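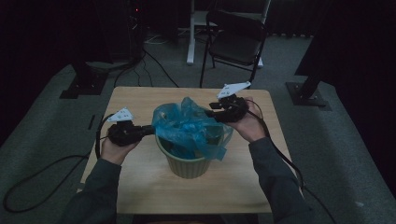
Figure 2. Lining a round bucket with a translucent blue bag. The bag stands above the rim in loose folds and hangs over part of the outside.

4.2 Fitting the liner

Of all the household jobs we looked at, putting a bag in a bin was the one we expected to write the least on. It ended up with a section of its own, and we are very glad it did! People do this job every few days for most of their lives, they do it in less than a minute, and the number of ways they find to do it is wonderful.

The observations come from the Ranska homes and from the shared kitchens at Zukevside, 325 linings in total. We counted a lining as starting when the bag was first brought to the mouth of the container and ending when the person let go of it for the last time. Shaking the bag open beforehand is treated in Section 4.1. Tying off and lifting out a full bag belongs to Section 4.4.

Figure 2 shows the kind of moment we came to call the crowded mouth. The bag is at the opening, much of it is still bunched up, and the folds stand well above the rim. Where the film gathers it looks a darker blue, and these dark creases were useful to us when coding the images, as they mark the places where several layers lie together. Film has also come down over the front and one side of the bucket. In our scheme this is a "partial drape," meaning that some of the bag is outside the rim and some is not.

Partial drapes are interesting because there are two very different roads out of them. In the first, which we call rim first, the person works along the edge of the container and folds the bag over it until the whole rim is covered, and only then pushes the middle down. In the second, floor first, the person pushes the loose film toward the bottom and deals with the rim last. A single image cannot tell us which road a lining will take, so every label of this type was given from the full sequence.

We had guessed that rim first would be the tidy method and floor first the hasty one. The sequences do not support that guess. Several of the neatest linings in the whole collection were done floor first, by people who pressed the film down with one hand and kept the other on the rim. The messy ones came from both groups and shared a different feature, a bag that had been opened only part of the way before it met the container. Air gets caught under the film, the middle rises back up, and the person has to lift one edge to let it out. Anyone who has fought with a bathroom bin will know the feeling.

The shape of the container matters too. The bucket in Figure 2 is round, narrows toward its base, and has a ribbed rim with a slight roll to it. Round openings give no corners to start from. With square bins, people nearly always hooked the bag over one corner and then went to the corner across from it. With round ones they had to choose a starting point for themselves, and the choice varied even within one person's linings. A rolled rim gives the film something to fold around, and we think this helps, though our set of containers was too mixed to test it properly.

Where the container stands also changes the job. A bucket on a table, with clear surface in front of it and to the sides, can be reached at a comfortable height. A bin inside a cabinet leaves room for one arm and sometimes not even that. Under-sink linings had the most pauses and the most restarts, and we plan to report on them separately in the Driltuto supplement.

Bag size deserves a longer treatment than we can give it. A bag much larger than its bucket produces tall folds like the ones in the figure, and there is simply more plastic to put somewhere. People solved this in ways we had not thought to look for. Some twisted the extra film into a tail and tucked it under the folded edge. Some rolled the top down like a sock. One household in the Tekleab group knotted a corner of the bag on the outside so that it gripped the bucket, and did this every single time, for every container in the home.

We should be clear about the limits of the coding. The "partial drape" label depends on seeing the outside of the container, and in many images the far side is hidden. We coded only what was visible and left the far side blank. We also made no attempt to judge the thickness of the film from images alone, although thickness surely affects how a bag folds and how long it stays where it is put.

Linings recorded in December were kept in the main set. The bags used that month came from a new supply and were slightly stiffer to the touch, so they are marked in the data table for readers who want to leave them out.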